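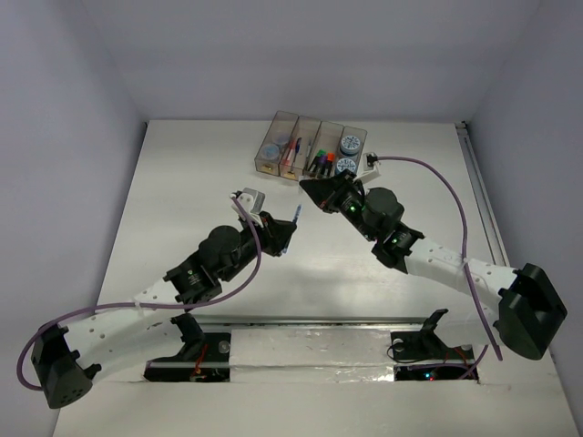
Last updated: 21/04/2020 by Sreekumar Arumugam

Home | Workshop | Bench tips | Wiring | Contact

Filed under: Workshop Tips > Things that went wrong

Cable snags on a two-arm bench

Quick one, still annoyed. Left arm stopped dead last night halfway through putting pens back in the tray. Wrist joint faulted, gripper stayed shut, everthing else live. Cable had gone tight round the base. Pulled the plug half out at the gripper end. My fault, I'd added slack and never checked where the slack went.

What I do now:

- Big loops are fine till they catch. Purple cable on the left goes out wide and round the base housing, so move the arm by hand through its whole reach, power OFF, and watch the loop the entire time. Both arms. Slow.

- Hook and loop straps, not zip ties. Zip ties bite. Leave a thumb's width at each joint.

- Don't grab a stalled arm. Kill the power first, one hand under the gripper, it will drop. Mine dropped on a marker.

- Grippers meeting in the middle: set a stop so only one arm can be in front of the tray at a time. The Doolan script has a line for this, I had it commented out. Put it back.

- Green light on a motor does not mean that motor is happy. Read the error log. Mine had 41 warnings in it before the stop, going back to November.

- Openings in the table along the front rail: cover them before you take a screw out of anything. Lost one down there. Took 11 screws out of the panel to get at it.

- Speed down to 200 after any cable work. I was running 400, too fast for a first go. Stay slow for around an hour.

- Tray at the back, heavy stuff in the end compartments. Slides less if it gets bumped.

Replacement plug came from Watier, fits ok, bit stiff. Ilik one is cheaper but the latch is rubish.

Still to do: clip for the right side cable, same arch, same problem waiting. Will add the part number when it shows up.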